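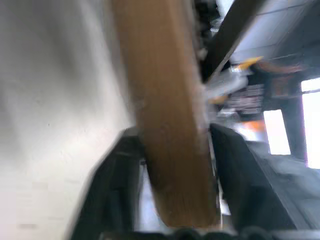

Ticket 824: upstairs rooms won't get above 16 degrees
Status: Solved
Opened by: Biljana Stan
Picked up by: Kwadwo Korletey

Biljana, 2/25/23, 8:10 am
Hi all! New to hydronic heating and loving it so far, at least downstairs. We bought a weatherboard place in Clotwood with a gas boiler and nine panel radiators. The ground floor is toasty. Upstairs, the two bedrooms at the back get warm along the bottom of the panel and stay stone cold at the top. The boiler gauge reads 0.6 bar cold. I've turned the thermostat up to 24 and all that did was cook the kitchen. Where do I start?

Kwadwo, 9:02 am
Great description, thanks! Cold at the top nearly always means air, and your pressure is low as well, so let's do both. Please turn the thermostat back to 19 for now.

1. Boiler off. Leave it an hour so you're not bleeding hot water onto your hand.
2. Start at the downstairs radiator closest to the boiler. Bleed key, quarter turn, rag underneath.
3. When it stops hissing and spits water, close it. Nip it up, don't lean on it.
4. Work your way through downstairs, then up, and finish with the two back bedrooms.
5. Check the gauge. Top up through the filling loop to 1.2 bar and shut BOTH ends of the loop.

Write down which ones hissed and for how long. I love a list.

Biljana, 11:47 am
Done! Downstairs was nothing, a second or two each. Front bedroom ten seconds. Back bedroom one hissed for almost 60 seconds (!!) and the other one did nothing at all, no air and no water. Gauge had dropped to 0.4, now at 1.2. Loop closed both ends, checked twice.

Kwadwo, 12:05 pm
Ooh, good clue. If nothing comes out of an open bleed valve and you've got pressure, either the valve is gummed up with paint or there's no water reaching that panel. Is the white cap on the thermostatic valve stiff? If you unscrew the collar and lift the head off, there's a little brass pin underneath. It should push in a few millimetres and spring back.

Biljana, 12:31 pm
Pin is right down and not moving. The bleed valve has about four colours of paint on it too, one of them is mission brown.

Kwadwo, 12:40 pm
Classic, and very fixable! Leave the head off. Tap the side of the valve body with the handle of a screwdriver, gently, then press the pin with something flat. Please don't grab it with pliers and pull, it can come right out and you'll have a fountain. Scrape the paint off the bleed screw with an old toothbrush and a bit of metho.

Biljana, 1:58 pm
It popped up! I did a little dance on the landing. Bleed screw is clean, it hissed for ages and then ran water the colour of strong tea. Topped up again to 1.2.

Kwadwo, 2:10 pm
Beautiful. Tea colour is sludge, so put a clean and some inhibitor on the list before next winter. Run it tonight and tell me how the top of that panel feels.

Biljana, 8:22 pm
Hot all the way up, both rooms at 19.5, and the gauge hasn't budged. I'll book the flush for March. Thank you so much, please close!

Ticket closed by Kwadwo Korletey
255 views | 12 comments | 3 shares

Stinport Home Heating Help | Contact the help desk | © Stinport | Back to top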